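Skuvmont Releases Nirka, a Two-Arm Teleoperation Set of Sorting Tasks

CLAKDALE, Monday, March 24, 2025 – Skuvmont today released Nirka, a set of 536 recordings in which operators guide two robot arms through waste-sorting tasks by remote control. Each recording pairs head-level video with joint positions and gripper commands. The objects are ordinary packaging, chiefly foil trays and crumpled paper. 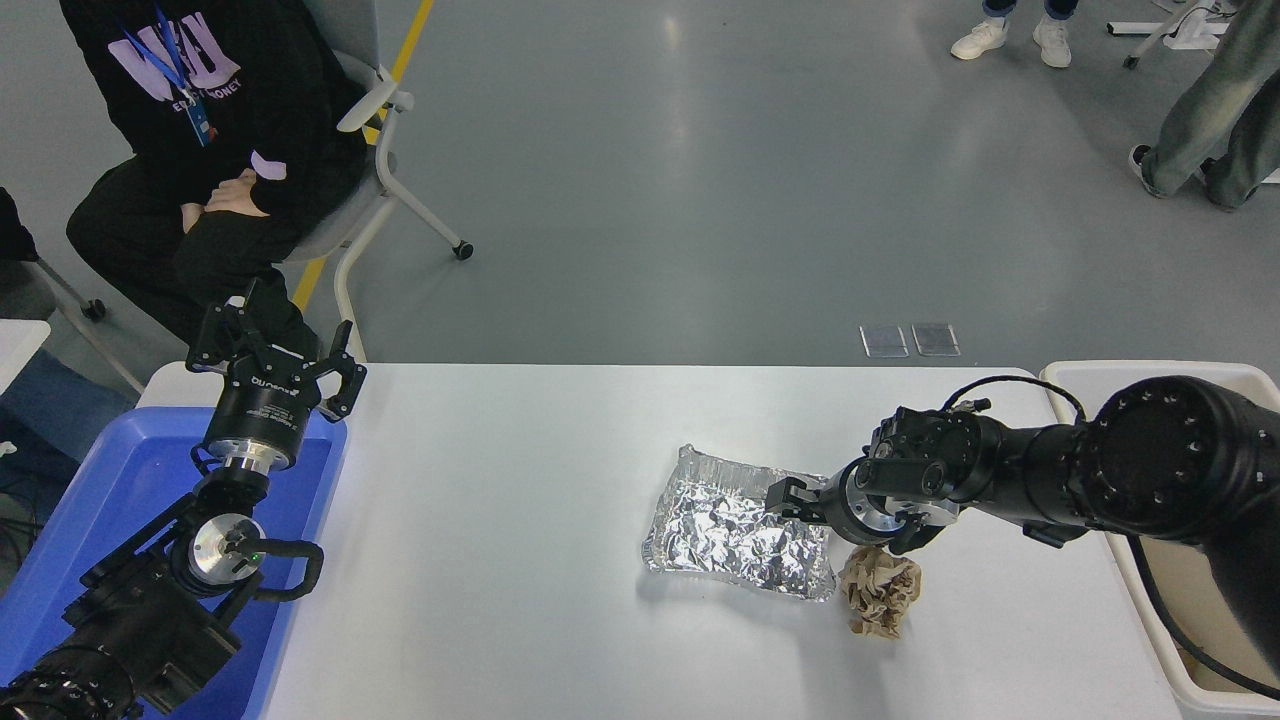

Does the operator need to know how to program a robot?

Operators need no programming background. They move a pair of hand controllers, and the arms follow.

Foil and paper were selected because both deform under a parallel gripper. "A rigid part gives you the same grasp point every time," said Esben Overgaard, who leads data collection at Skuvmont. "A paper ball does not, and the operator's corrections are what we want the model to learn."

The work surface is a plain white table with a blue bin at the left end and a white one at the right. Object positions are not fixed between recordings.

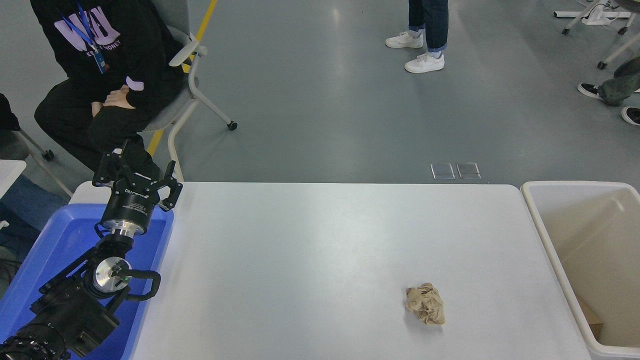
Recording and review

Commands and video share one clock. Each recording is checked by a second operator, who marks the start of every grasp and flags dropped objects. Flagged recordings stay in the set with their labels – failed grasps are useful in training.

"We kept the pauses as well," said reviewer Ásdís Eyvindsson. "Users can trim them on load."

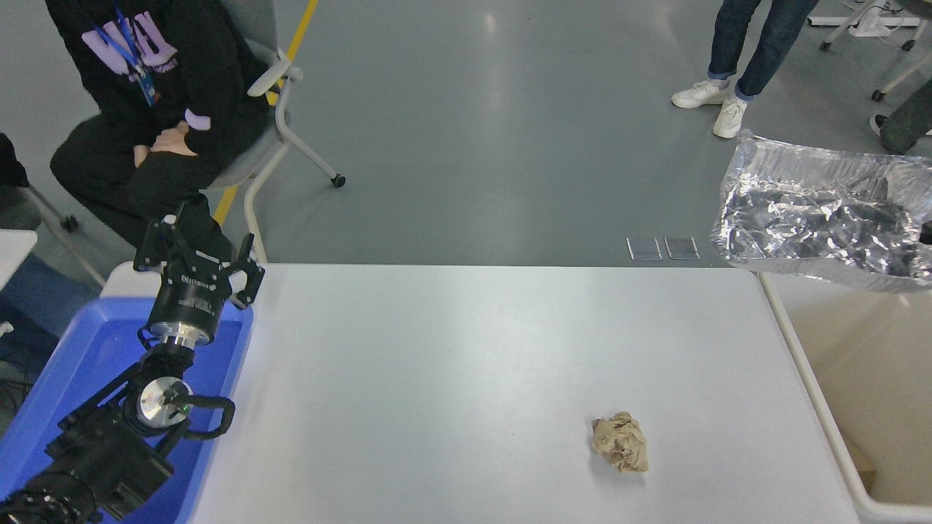 Availability

Nirka is available now to research groups on request. A second release, covering 9 further object types, is planned for August.

Contact: Hanne Ladefoged, Skuvmont press office, Clakdale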